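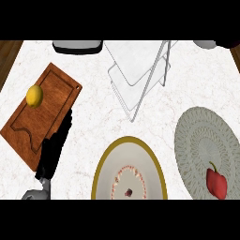 Tábua de corte sobre bancada de mármore

Fórum Drasia > Trilhos e Travessias > Relatos e dúvidas

Travessia do Vastureo em autonomia: água e acampamento

serra_acima
2019-05-29
Boas. Vou fazer a travessia do Vastureo no fim de junho, de sul para norte, 47 km em dois dias e meio. Já tenho o percurso no GPS e a autorização para pernoitar no planalto. Faltam-me duas coisas: saber se a fonte do colo ainda corre nessa altura e se vale a pena subir ao miradouro de Feng com a mochila às costas ou deixá-la no cruzamento. Levo tenda de uma pessoa e fogareiro a gás.

botasrotas
Fiz em fevereiro, por isso sobre a água não te sirvo de muito, havia neve até ao abrigo. O miradouro de Feng são 181 m de subida desde o cruzamento, por degraus de pedra bastante irregulares. Deixei a mochila atrás do muro e levei só o corta-vento. Ninguém mexeu.

calhau34
A fonte do colo não é de confiança a partir de meados de junho. Fui lá há dois anos, a meio do mês, e pingava. Estive um bom bocado para encher uma garrafa. O ribeiro antes do planalto tinha água, mas há gado por cima, leva filtro.

serra_acima
Obrigado aos dois. O ribeiro que dizes é o que atravessa o caminho ou o outro, mais abaixo, junto às ruínas?

calhau34
O que atravessa o caminho. O das ruínas obriga a descer por silvas e perde-se ali muito tempo.

norte_magnetico
Discordo quanto a deixar a mochila. No verão passa muita gente no cruzamento, o autocarro de Julley larga os grupos a meia hora dali. Eu levo sempre tudo comigo. E a subida com peso faz-se bem se fores cedo, antes de o sol bater na encosta.

botasrotas
Cada um sabe de si. Com 15 kg às costas não subo degraus daqueles para tirar uma fotografia e descer outra vez pelo mesmo sítio.

norte_magnetico
Não é preciso descer pelo mesmo sítio. Há um trilho que segue pela crista e volta a apanhar a travessia mais à frente. Está marcado com mariolas. Poupas a parte de estradão, que é a pior do primeiro dia.

calhau34
Esse trilho da crista está fechado de mato na segunda metade. Tentei e voltei para trás com as pernas todas arranhadas. Se alguém o limpou entretanto, retiro o que disse.

norte_magnetico
Passei lá no outono e fazia-se. Com calças compridas, claro.

pe_ante_pe
Entro só por causa do acampamento. No planalto a zona junto ao muro circular parece boa mas fica encharcada se chover. Mais acima, do lado nascente, há relva curta e chão direito. Apanha mais vento, leva estacas a sério. E confirma se a autorização cobre o gás, no ano passado pediam isso à parte.

serra_acima
Fui ver o papel e fala apenas em "pernoita em tenda". Vou ligar para lá amanhã. Quanto a Feng, decido no cruzamento conforme a hora a que lá chegar. Pela crista só se vir o trilho limpo desde o início.

calhau34
O início está sempre limpo, o problema é depois. Leva água a contar que não há fonte e ficas descansado.

pe_ante_pe
E diz como estava o ribeiro quando voltares, vou em julho.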